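Início > Projetos de alunos > Engenharia de Produto > Relatórios finais

Réplica de treino Gistusow: relatório final de projeto

Autores: Prodromos Dimitriou e Themis Petridis
Data de entrega: 23 de maio de 2008

1. Enquadramento

O presente relatório descreve o desenvolvimento de um carregador de alta capacidade para réplicas de airsoft, realizado em colaboração com o clube Mallia. O carregador fornecido de origem com a réplica Flamberg apresentava falhas de alimentação recorrentes em jogos prolongados, sobretudo com temperaturas baixas. O clube solicitou uma solução compatível com o equipamento existente e sem alterações ao corpo da réplica.

2. Metodologia

Foram projetadas quatro variantes da mola e do canal de alimentação. Cada variante foi submetida a 3000 disparos com esferas de 6 mm, em séries interrompidas para limpeza do canal. Os ensaios de campo decorreram em dezembro, no terreno Nazarenko, com a participação de 16 jogadores do clube.
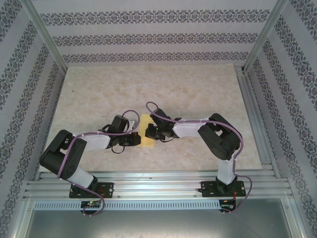 O registo das falhas seguiu uma ficha única, na qual se distinguiram encravamentos, alimentações duplas e disparos em vazio. As fichas incompletas foram excluídas da análise.

3. Resultados

A variante C registou 4 encravamentos na série completa, contra 40 do carregador de origem. A variante D obteve valores próximos, mas a mola perdeu tensão após armazenamento prolongado - motivo pelo qual não foi recomendada. As variantes A e B foram abandonadas antes do ensaio de campo.

4. Limitações e trabalho futuro

Não foi avaliado o desgaste do encaixe superior, nem o comportamento com esferas biodegradáveis. Propõe-se ainda a revisão da tampa inferior, cuja abertura com luvas foi considerada difícil pelos jogadores.

Relatórios recentes
Coldre rígido com retenção ajustável
Óculos de proteção: ensaio de embaciamento
Alvo reativo para treino em recinto fechado
Bolsa modular para colete tático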